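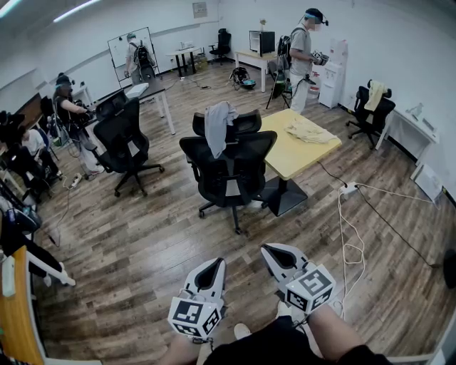
图1 手持夹爪一对，外壳浅灰与白色，顶端各有一个贴黑白方形标记的白色方块。

第五讲 在共享工坊里做一对手持夹爪
讲义修订：2021年12月8日

先说课前要交的东西。上一讲布置的零件清单，还有人没交。清单里写“螺丝若干”的请重写，“若干”在任何一家店都买不到。

一、本讲范围

本讲只做手持端，也就是人握着的那一半。机械臂那一半放在第六讲，前提是到时候 Tritel 的驱动板已经到货。供应商给的说法是“在路上”，这句话我从开学听到现在，路大概很长。

需要先看懂的内容：第二讲的相机标定，第四讲的连杆与行程。第三讲可以不看，那一讲主要是我在抱怨热熔胶。

二、外壳与握把

外壳用打印件，左右各一份，图纸在共享盘的 Pomstead 目录下。注意左右件是镜像关系，不是把同一个文件打两遍。每一届都有小组打出两只左手，然后试图说服我这是设计。

打印前检查：
壁厚2毫米，不要为了省料改薄。
握把朝下放置，支撑只加在扳机槽里。
扳机孔打完之后用钻头过一遍，不要用螺丝硬拧进去“顺便扩孔”。

指部做成勺形，开口朝前。有同学问为什么不做平板指，平板指夹方块很好看，夹别的就开始考验人品。勺形指对圆的、软的、说不清形状的东西都宽容一些，代价是边缘要打磨。砂纸从粗到细走，磨到手指摸上去不刮为止。磨完的粉请自己擦掉，公用台面没有自洁功能。

三、标记方块

方块装在夹爪顶端，每个可见面贴一张方形标记。这一步看起来像手工课，出错率却是全讲最高的。

1. 标记图案用哑光纸打印。亮面纸在长条灯下会反光，反光的那一块在相机眼里等于没有标记。
2. 每张标记四周留白边。沿着黑框剪得整整齐齐的同学，我欣赏你的刀工，请重剪。
3. 编号按面来，左右两只不得重复。重复之后程序不会报错，它会很有礼貌地告诉你，你的左手瞬移到了右边。
4. 贴之前先在方块上用铅笔写朝向。贴完再想朝向，和拆完再找说明书是同一类行为。
5. 方块与外壳之间用螺丝固定，不用双面胶。双面胶撑得过演示，撑不过演示后的提问。

方块的坐标系原点取几何中心，夹爪指尖相对它的偏移要自己量。不要抄隔壁组的数，隔壁组的打印机和你的打印机从来没有商量过。

四、线与供电

接线排可以放在地上，线不可以横穿走道。线沿墙走，过道处加压线槽。上学期有一组的数据在第19段之后全部漂移，查了两天滤波参数，最后发现是有人走过去的时候把相机线绊松了。参数后来改回去了，那两天没有改回来。

头戴设备的线从背后走，留出转身的余量。试法很简单：戴好，慢慢转一圈，坐下，再站起来。中途听到任何清脆的声音就停。

椅子请推到桌边再开始。工坊的椅子都带轮子，会在你后退的时候恰好出现。

五、标定与试抓

坐着做第一次标定，两只夹爪举在腿的上方，朝向房间中部，保持不动，等读数稳定。手会抖，这很正常，把手肘靠在身体上即可。不要屏住呼吸，曾有同学屏得太认真，读数没稳，脸先白了。

标定通过的标准：静止时位置抖动不超过2毫米。超过的话，依次检查灯光反射、标记翘边、相机松动，最后才怀疑算法。多数人的顺序恰好相反。

试抓用 Pawlak 套件里的软方块和布条，每种物体抓5次。布条比方块难得多，它没有固定的形状，每次放下都换一副样子。抓的时候动作放慢，快动作会让标记拖影，录下来也用不上。

整套练习录下来有200多段也不奇怪，文件名请按共享盘里的规则写。命名为“最终”“最终改”“真的最终”的文件一律不收。

六、常见故障

指尖合不拢：先看扳机拉线长度，再看勺边有没有毛刺。
一只夹爪时有时无：多半是标记被自己的手腕挡住，换握姿。
两只同时消失：相机被碰歪了，或者你转过身去了。
开合数值反向：编码器装反。改软件里的正负号也能用，但请在代码里写明，下一届会感谢你，至少不会骂你。

七、作业

交一对能通过标定的手持夹爪，附偏移量测量记录。记录要有量具名称和测量方法，“目测”不算方法。

另交半页故障记录，写你们组自己弄坏的东西和修复过程。什么都没坏的组也要写，写一写为什么我应该相信。

阅读：Serkov 工坊手册中关于打印公差与装配的两节。手册的排版很糟，表格在手机上会错位，请用大一点的屏幕看。

下次上课带：游标卡尺、上面说的夹爪、备用标记纸，剪刀工坊有，但只有一把还算锋利，先到先得。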